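4. Folding and sorting at the table

4.1 Setting and participants

The households in this part of the study were recruited through two neighborhood laundries, Grarnness and Semuston, and through a notice in the Vistomby community newsletter. A household could take part if at least one adult did laundry at home every week and was willing to keep a written log from the start of September until the log book was full. In all, 19 households finished. Those that dropped out did so mainly during the first two weeks, and their logs are not used here.

We asked each household to write down every folding session, by which we mean any stretch of time in which clean cloth was folded, rolled, hung or stacked for storage. The log had one line per session. Each line gave the time of day, the place where the folding was done, the kinds of items, and a free comment. After removing lines that could not be read or that described ironing only, we had 1000 sessions. The first author, Padmavathi Venkataraman, coded the place and the item kinds. Sivaprasad Marar coded a subset of 100 sessions separately. Where the two disagreed, it was nearly always over whether a bed with a board laid on it should count as a bed or a table. We settled on bed.

We also visited every household once. During the visit we talked through the log and asked the person who did most of the folding to show us where the work took place. The visits were not timed, and we did not ask anyone to fold faster or more neatly than they usually would.

4.2 Where folding happens

Earlier work on housework, including our own pilot in the Frimpong apartments, treated folding as something done in the laundry room or bedroom. The logs give a different picture. The table people ate at, wrote at or kept their computers on was the most common place by a wide margin. The bed came second and the sofa third. Floors were used mostly by people with small children, who could fold while sitting with them.

When asked why they chose the table, people gave short answers. It was the right height. It was close to the dryer or to the line. One woman said she folded at the table because it was the only flat thing in the apartment that did not have a cat on it, and then corrected herself, since on some days it did. A retired man said he had always done it there, and his mother had too.

Height came up again and again. People who had moved from the bed to the table mentioned their backs, and two had made the change after an injury. The ones who stayed with the bed liked having room to spread out a sheet, and they liked that an unfinished pile had to be dealt with before they could go to sleep. A pile on a table had to be dealt with before dinner, which several people described as the same kind of pressure at a worse hour.

4.3 The table is shared

A table used for folding is seldom used only for that. In the free comments, people often wrote down what they had to move first: mail, school papers, a laptop, a fruit bowl, a charger. We had not asked for this, and the fact that so many people gave it suggests that clearing the surface is felt as part of the job. In 103 sessions the comment says plainly that only part of the table was cleared and the folding was done in the space that was left.

Working in part of the space changes how things are folded. Small items suffer little. Washcloths and socks can be dealt with in a space the size of a dinner plate. Shirts need more, and people with little room tended to fold them against the chest and put them down finished. Large flat pieces are the real difficulty. A tablecloth or a light blanket can be laid out on an empty table and squared up at the corners, but on a crowded one it has to be gathered, turned and folded in the air, with the table serving mainly as a place to rest the weight.

During the visits we saw both methods, sometimes from the same person within a few minutes. One participant laid out the first pillowcase with care, ran out of room as the finished stack grew, and did the remaining ones in the air. She said she had not noticed the change until we asked about it.

4.4 Pattern as a guide

We did not set out to study pattern, and the log has no column for it. It came up in the comments and then in nearly every visit. People who fold a good deal of checked or striped cloth use the lines to keep the fold straight. A stripe that runs along the edge tells the hand where the fold should go, and a stripe that wanders off shows the mistake early. Participants called this "following the line," "going by the squares" and, in one case, "cheating."

Plaid was the pattern most often named. Its bands cross at right angles and repeat at a steady distance, so a fold can be checked in both directions. Wide dark bands are easy to find by eye, and thin pale lines are good for fine matching once the cloth is nearly flat. Figure 1 shows a plaid cloth of this kind, in turquoise and teal with navy-to-black bands and thin pale stripes, bunched over a smooth orange-tan surface beside a large window. While a cloth is bunched, the lines are of little help. They bend with the folds, and the eye has to pick out one band and trace it to an edge before the rest makes sense. Participants described the first move with such a cloth as finding a corner, and the second as finding the next corner along the same band.

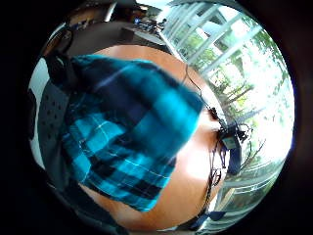
Figure 1. Plaid cloth by a window, draped or bunched.

Plain cloth gives no such help, and people made up for it in other ways. They used the hem, the seam or the care label. With plain sheets, several participants felt for the thicker edge and kept it in the left hand throughout. One man marked the corners of his plain blankets with a few stitches of red thread, an idea he had picked up in the army. He no longer needed the marks, he told us, but he kept sewing them on new blankets.

Pattern also affected what people thought of the result. In the visits, a plaid item with its bands out of line was more likely to be opened and folded again than a plain item that was just as crooked. Participants agreed with this when we put it to them. A crooked plain towel could go in the closet with its good side facing out. A crooked plaid one bothered them each time the door was opened.

4.5 Light and time of day

Most sessions took place either before nine in the morning or after the evening meal. The morning sessions were shorter and were more often done near a window. People gave two reasons. Daylight made it easier to match dark socks, especially navy with navy and black with black, and it made stains visible while there was still time to put the item back in the wash. In the evening sessions, stains and mismatched socks were mentioned less often in the comments. We take this to mean that they were missed, although it is possible that people in the evening were too tired to write them down.

Strong daylight had its own problem. On a table with a shiny finish, direct sun caused glare, and participants with such tables either turned their backs to the window or pulled a curtain. Two of them put down a towel first and folded on top of it. The towel also kept small items from sliding, and both had gone on using it on cloudy days.

4.6 Limits of the logs

The logs depend on what people chose to write. Sessions that were broken off and picked up later were sometimes entered once and sometimes twice, and we could not always tell which. Folding done by children was probably left out in many homes. The person who kept the log was in most cases also the one who did most of the laundry, so the habits of other adults in the household are known to us mainly through that person's remarks, some of which were not kind.

The place codes are also coarse. "Table" covers a kitchen table, a desk and a folding table set up in a hallway. These differ in height and in how much else is kept on them, and a later version of the log should ask for both. We return to the question of table height in Section 5, where the visit notes are compared with the comments on back and shoulder pain.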